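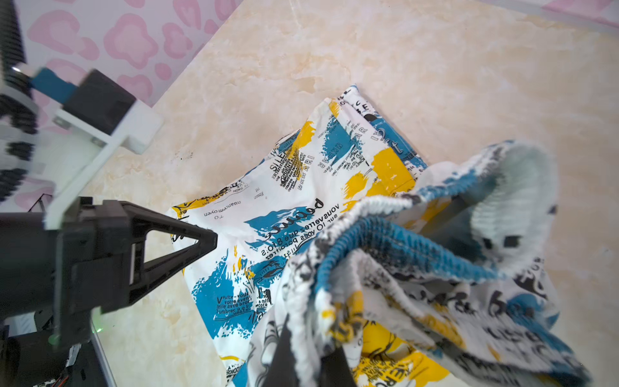 Tarnosance, le 2021-03-02

Stosik apprend à des robots à manipuler du linge. Un opérateur guide les pinces à distance, vêtement après vêtement, et la machine est censée en tirer quelque chose. Nous restons prudents – 80 démonstrations sur un tissu imprimé à taille élastique ne font pas un savoir-faire. Un autre tissu, un autre sol, et il faut souvent tout reprendre. Nos essais ratés sont conservés et montrés aux clients qui les demandent.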